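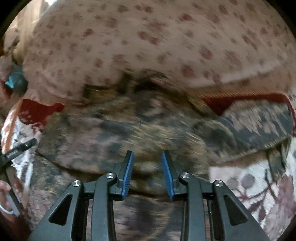 Vancouver, Thursday, December 21, 2023

I've been using the Tivwood hand-held gripper for a while now to gather training examples for our folding and picking model, and enough people have asked me about it that I figured I'd write it up. Short version - I like it, I'd buy it again, and I have a few gripes.

If you've only done teleop before, the first session feels like cheating. You hold the thing, you grab stuff, the camera on top records, and that's one example. We did 2905 grasps on bedding alone, then another batch on towels that brought us to 3387. Blankets and comforters are where I'd send anybody who thinks their grasp data is in good shape! A heap of them has folds going under other folds, prints that change colour every few inches, and hardly a clean edge to aim for.

The blue pads are the best part. They're finely ribbed on the inside, and for me they hold a thin sheet as happily as a thick throw. The black linkage arms have those long cutouts, so a bit of the fabric behind shows through, which I find handy when I'm lining up a pinch down low.

My main gripe is blur. Move your wrist at a normal human speed indoors and small prints turn to streaks. Arif Sembiring, who trains on my recordings, tossed 21 of my early ones for that. I've learned to slow right down over the pile, and we brought in a brighter lamp, but I'd still love a faster shutter setting in the Tivwood app.

The lens is very wide too, with dark corners and everything bowed toward the edges. I was skeptical, but it does catch the whole heap and not only the fold you're after, and Arif says the model copes fine once it's calibrated. Do the calibration - I skipped it in May and had to redo two days of work.

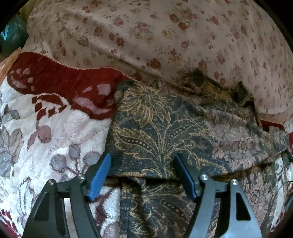
Comfort and battery

It's heavier than the Hendby we had before, and my thumb knows it by mid-afternoon. Juwita Wijaya has smaller hands than me and wrapped the handle in tennis tape, and now we all use it that way. Battery gets me through a morning. Charging is slow. Buy the spare.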